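4.2 Pad comparison on awkward household items

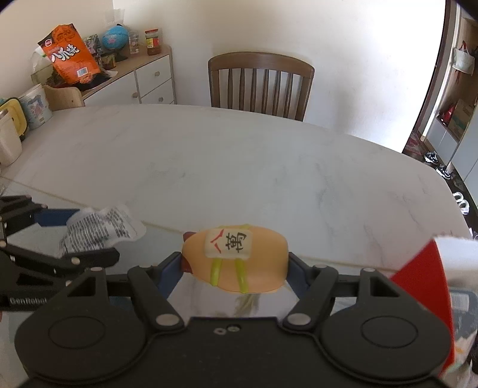 Figure 3. A hand-held gripper with blue finger pads holding a toy hot dog by both ends, with a mahjong tile lying on the bun. A second gripper is at left.

4.3 Results and what we make of them

Our earlier work used wooden blocks, which are cooperative to a degree that flatters everyone involved. For this round Odoi and Tian chose the objects, with instructions to be unkind. The toy hot dog in Figure 3 was their favorite. It has a smooth bun, and the tile adds the further requirement that the bun stay level.

We ran 400 grasps with each of two pad sets, the softer Vunen and the stiffer Cundus, split evenly among 4 operators. A trial failed if the object slipped or if anything resting on it fell off. The Vunen pads failed 12 times. The Cundus pads failed often enough that Opoku asked whether they had been mounted backward. They had not.

Most Cundus failures came in the last part of the squeeze, when the bun bowed and its passenger left. Slower closing helped a little and bored the operators a great deal. We saw no clear difference between the pads on rigid objects, so the block results from our earlier paper stand, for whatever blocks are worth.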